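이어폰 한 알에 울고 웃는 동아리, 프레리스의 저녁

처음 연락을 받았을 때는 솔직히 좀 시큰둥했다. 학생 로봇 동아리라니, 바퀴 달린 상자가 검은 선을 따라가는 그런 걸 떠올렸거든. 그런데 프레리스(Preris) 회장이 보낸 메일 제목이 '저희는 이어폰을 넣습니다'였다. 이걸 어떻게 안 가 보나!

동아리방은 공대 별관 맨 끝에 있다. 문을 열면 복도까지 에어컨 소리가 새어 나오고, 벽에는 지난 대회 일정표가 아직도 붙어 있다. 한쪽 구석의 화이트보드에는 '나사 빌려 간 사람 이름 쓰기'라고 적혀 있는데 이름은 하나도 없었다. 내가 대학 다닐 때 있던 사진 동아리도 딱 이랬다(그때는 나사 대신 필름이었지만).

이 친구들이 준비하는 건 '스커메(Skyrme) 챌린지'라는 학생 대회다. 두 팔 로봇으로 작은 생활용품을 다루는 종목인데, 올해 과제 목록에 무선 이어폰과 케이스가 들어갔다. 한 팀은 5명까지, 제한 시간은 4분. 4분이면 넉넉하지 않냐고 물었다가 다들 나를 불쌍하다는 눈으로 쳐다봤다. 사람 손으로야 눈 감고도 하는 일이지만, 손끝 감각이 없는 집게로 하려면 사정이 완전히 다르단다.

듣고 보니 그럴 만도 하다. 이어폰은 작고 둥글고 반들반들하다. 너무 살살 쥐면 빠지고, 세게 쥐면 틱 하고 튕겨 나간다. 옆에서 보는 나까지 숨을 참게 되더라.

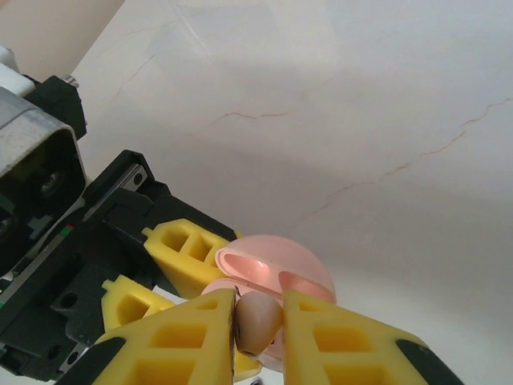
분홍색 케이스 위에서 이어폰을 물고 있는 노란 집게손가락.

저 노란 손가락 모양이 좀 특이하지 않은가? 속을 격자로 비워 놓은 건데, 동아리에서는 '사다리'라고 부른다. 꽉 막힌 손가락보다 물건에 닿을 때 조금 더 눌려 주는 느낌이 좋아서 이쪽으로 정했다고 한다. 지금 것은 버전 42. 그럼 앞의 버전들은 다 어디 갔냐니까 부원 하나가 책상 밑에서 과자 상자를 꺼내 왔다. 안에 부러진 손가락이 수북했다. 버리자는 말이 학기마다 나오는데 막상 버리려고 하면 꼭 누가 말린다나. 나도 하나 얻어 올까 하다가 참았다.

동아리를 봐 주는 지도 강사는 캐리스 펌프리(Carys Pumphrey) 선생이다. 한국에 온 지 꽤 되어서 농담도 한국말로 하신다. 첫 모임에서는 컴퓨터를 아예 못 켜게 한단다. 대신 신입 부원에게 나무젓가락 두 벌을 주고 양손으로 이어폰을 집어 보게 한다고.

"해 보면 금방 겸손해져요. 코드는 그다음에 써도 늦지 않아요."

나도 해 봤다. 결과는 묻지 마시라. 오른손은 그럭저럭 되는데 왼손이 도무지 말을 안 들었고, 이어폰은 두 번이나 의자 밑으로 굴러갔다. 옆에서 2학년 부원이 "기자님, 손목 말고 팔꿈치요!" 하고 외치는데 그게 더 어려웠다.

연습은 이런 식으로 돌아간다. 한 사람이 조종하고, 한 사람은 시간을 재고, 나머지는 공책에 기록한다. 컴퓨터에도 다 남는데 굳이 손으로 쓰는 이유를 물었더니 "그래야 나중에 싸울 수 있어서요"라는 대답이 돌아왔다. 공책을 슬쩍 넘겨 보니 정말이지 싸움의 역사다. '왼팔이 먼저 들어가야 함' 밑에 다른 글씨로 '아님', 그 밑에 또 '맞음'. 날짜가 적힌 쪽은 20년 5월 14일 하나뿐인데, 동아리방을 처음 배정받은 날이라고 한다. 그날의 기록은 딱 한 줄, '콘센트가 모자람'.

작은 물건만 하는 건 아니다. 과제마다 쥐는 법이 달라서 둥근 것, 납작한 것, 구멍 뚫린 것을 골고루 돌려 가며 연습한다. 그중에서도 두 팔이 물건 하나를 같이 잡는 동작이 제일 골치라고 했다. 한쪽이 조금만 서둘러도 다른 쪽 손가락이 밀려 버리니까. 조종을 맡은 학생은 이때만큼은 말을 걸지 말아 달라고 미리 부탁까지 했다. 그래서 나는 뒤쪽 의자에 얌전히 앉아 귤이나 까먹었다.
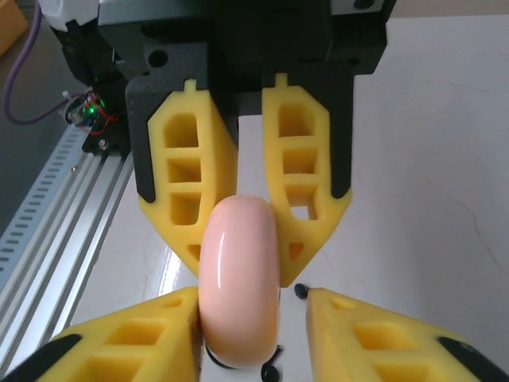

이 동아리에는 독특한 규칙이 또 하나 있다. 연속으로 실패하면 조종을 넘기고 복도를 한 바퀴 걷고 와야 한다. 처음엔 벌칙인 줄 알았는데 막상 다녀온 얼굴들을 보니 다들 한결 풀려 있었다. 회장 말로는 복도 끝 자판기의 코코아가 이 동아리를 먹여 살린다고 한다.

돈 얘기도 안 할 수가 없다. 대회 참가비와 부품값은 학교 지원금에다 '푸다텐트(Pudatent)'라는 동네 공구 가게의 후원을 보태서 해결한다. 후원이래 봐야 볼트와 케이블 타이가 대부분이지만, 사장님이 어찌나 열심이신지 연습 경기까지 보러 오신단다. 올 때마다 응원 문구가 적힌 부채를 들고 오시는데, 조종하는 사람 입장에서는 그게 그렇게 떨린다고.

경쟁 팀 이야기가 나오자 분위기가 확 달라졌다. 같은 지역의 '잴런(Zallon)' 팀이 지난 대회에서 100점 만점을 받았다는 거다. 비결이 뭐였냐고 물으니 의견이 제각각이었다. 조종이 좋았다, 탁자 높이가 잘 맞았다, 그냥 운이었다. 마지막 말을 한 부원은 곧바로 선배에게 등짝을 맞았다. 두 팀은 사이가 나쁘기는커녕 방학이면 같이 밥도 먹는다는데, 그래도 손가락 도면만큼은 서로 절대 안 보여 준단다.

본선은 8월이다. 그 전까지 손가락을 또 바꿀 거냐고 물었더니 한쪽에서는 "절대요" 하고 다른 쪽에서는 "당연하죠" 했다. 둘은 그 자리에서 공책을 펴고 다시 논쟁을 시작했고, 나는 인사를 세 번쯤 하고 나서야 겨우 문을 나섰다. 복도 끝 자판기에서 코코아를 뽑아 봤는데, 음, 좀 달다.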